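Small Pet Housing and Handling Checklist, with comments

Idasville Rabbit and Guinea Pig Boarding
Walk-round by Floarea Neagu, comments added by Selim Işık
Date of walk-round: 28th November

I've typed Floarea's ticks up in the order she walked, starting at the back gate and ending in the food store. Where she only wrote "OK" I've left it at that. Where she wrote half a page (the hay!) I've trimmed it a bit, sorry Floarea. My own comments are marked SI. This is our first full walk-round since the guinea pigs moved to the Sadeck room and I'm so pleased with how it's going in there.

Marks used: OK, Fix, Watch.

1. OUTSIDE RUNS

1.1 Gate latches close fully and can't be nosed open - OK
1.2 Wire free of sharp ends, inside and out - Fix
FN: Run 3, bottom corner nearest the water butt. Two ends poking inwards at rabbit eye height. Bent back with pliers for now.
SI: I'll put a proper patch on. Run 3 stays empty till then.
1.3 No sign of digging under the skirt - Watch
FN: Somebody in run 6 is a very keen digger. The hole is a good one and stops at the slab.
SI: That'll be Manole. What a rabbit. Fill it in, check it morning and evening, and give him the big planter of soil to dig in. He had one in the summer and loved it.
1.4 Covers fastened and not sagging - OK
1.5 Shelter in every run, dry inside, two ways out - OK
FN: All good. The new ones with the sloping roofs are brilliant, rain runs straight off.
1.6 Plants within reach are safe to eat - Fix
FN: Ivy is coming through the fence behind run 5.
SI: Cut back to the post the same afternoon. Please keep looking, it grows faster than you'd think.

2. HUTCHES AND INDOOR PENS

2.1 Floors sound, no soft or chewed-through boards - OK
2.2 Bedding deep enough to burrow in - OK
FN: Lovely and deep all along. More than 80 litres went into the long pen alone.
2.3 Litter trays clean, no strong smell - OK
2.4 Bolts top and bottom, both working - Fix
FN: Top bolt on hutch 12 is stiff. You can get it across if you lift the door, but a tired person at closing time might not bother.
SI: Door has dropped on its hinge. I've moved the screws, try it now.
2.5 No paint, tape or plastic within chewing reach - Watch
FN: The name cards have been put up with sticky tape again. Tondulis has eaten half of his own name.
SI: Guilty, those were mine. Cards go on the outside of the door, up high, please.
2.6 Bonded pairs housed together, nobody left on their own by mistake - OK

3. THE SADECK ROOM (GUINEA PIGS)

3.1 Temperature steady, no draught at floor level - OK
FN: Held my hand along the skirting and by the door. Much better since the brush strip went on.
3.2 A hiding place for each animal, plus one spare - OK
FN: They've got more houses than I have.
3.3 Noise kept low - OK
SI: The radio can stay on quietly in the daytime. Owners keep telling me theirs are used to it.
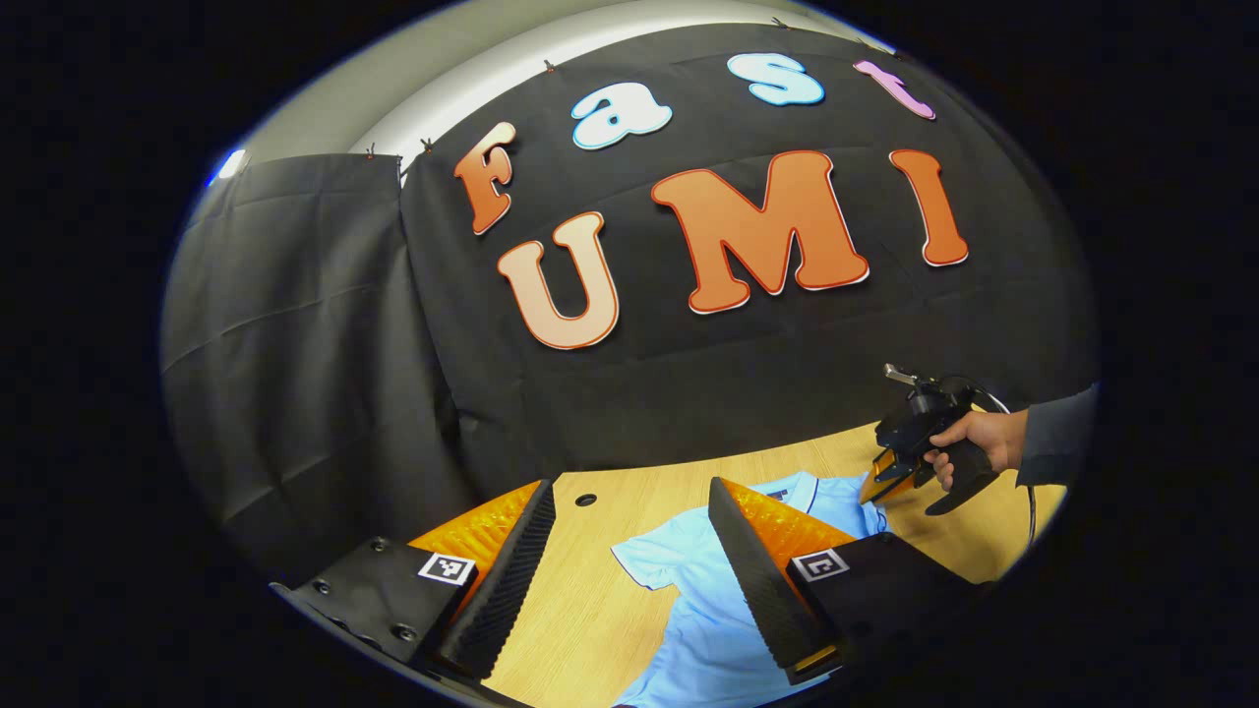 3.4 Hanging cloths and covers secure and out of reach - Watch
FN: Guinea pigs will pull on any bit of fabric they can get their teeth into, and once a loose edge comes down over a pen there's real panic. I looked at every night cover and every curtain with that in mind. What I'd like to see is a row of clips along the top edge, the way the black cloth behind the Fast UMI letters is held up, and then nothing dangling lower than the pen rim. At the moment two of our night covers are just folded over the rail, and the fleece one slides if you brush past it.
SI: Great spot. Clips are on the shopping list. Until they come, fold the fleece one away and use the cotton covers, which grip better. Stick-on letters and other bits of foam are fine on a wall but must never go in or on a pen, as they'd be swallowed in no time.

3.5 Cables covered or above chewing height - OK
FN: The heater lead now runs through the hard tube the whole way. Hurray!
3.6 Ramps no steeper than the guide board - OK

4. FOOD AND WATER

4.1 Fresh hay in every rack, enough to last the night - OK
FN: This new hay is gorgeous. Long, green, smells like July, hardly any dust when you shake it out. I tried the shake test on three bales and I'd happily have all our hay from that farm. The rabbits went quiet the second it went in, just munching from one end to the other.
4.2 Hay stored off the floor, with air under it - OK
4.3 Bottles run freely and don't drip - Fix
FN: One dripping in the long pen, wet patch underneath. Changed it and the bedding.
SI: Do tap the ball on every bottle, every time. A full bottle tells you nothing if the ball has stuck.
4.4 A bowl as well as a bottle for each rabbit - OK
4.5 Pellet bins closed, labelled, in date - OK
4.6 Guinea pig pellets kept apart from rabbit pellets - Watch
FN: Right bins, but the scoops had swapped over.
SI: Guinea pigs need the vitamin C in theirs. I've painted the guinea pig scoop handle yellow, so we should be all right now.
4.7 Fresh greens washed, nothing slimy left from yesterday - OK

5. HANDLING AND DAILY CHECKS

5.1 Two hands, bottom supported, every lift - OK
FN: Watched the whole morning round and it was a pleasure. Everyone sat down on the floor before taking a rabbit onto their lap, even when we were running behind.
5.2 Eating and droppings noted for each animal - Watch
FN: Noted for all, but "fine" isn't enough. Say if the pile is smaller than yesterday's.
SI: Agreed. A rabbit that has stopped eating is a phone call to the vet straight away, whatever the hour. The number is inside the cupboard door and by the kettle.
5.3 Bottoms checked and clean - OK
5.4 Claws and front teeth looked at on arrival - OK
5.5 Carriers washed, dried, doors catch properly - Fix
FN: The blue carrier's door pops open if you press the middle. Taken out of use and I've written NO on it in marker.
5.6 Owner's own vet written on the card - OK

6. FIRE AND GETTING OUT

6.1 Both doors clear, nothing stacked in the passage - Fix
FN: Straw bales on the left again.
SI: Moved. They came with the delivery and we ran out of daylight. Next time they go straight into the store, even if it means carrying them by torch.
6.2 Smoke alarms tested - OK
6.3 Carriers within reach, enough for every animal staying - Watch
FN: Enough, but only just, with the blue one gone.
SI: Ordering a couple more.

TO DO, FROM THE ABOVE

Patch run 3 - SI
Refill the hole in run 6 and set up the soil planter - FN
Clips for the night covers - SI
Replacement carriers - SI
Name cards moved up - SI (yes, all right)
Look behind run 5 again for ivy - FN

Paper copy is in the tray by the sink. If you fix something, put your initials next to it and tell Floarea.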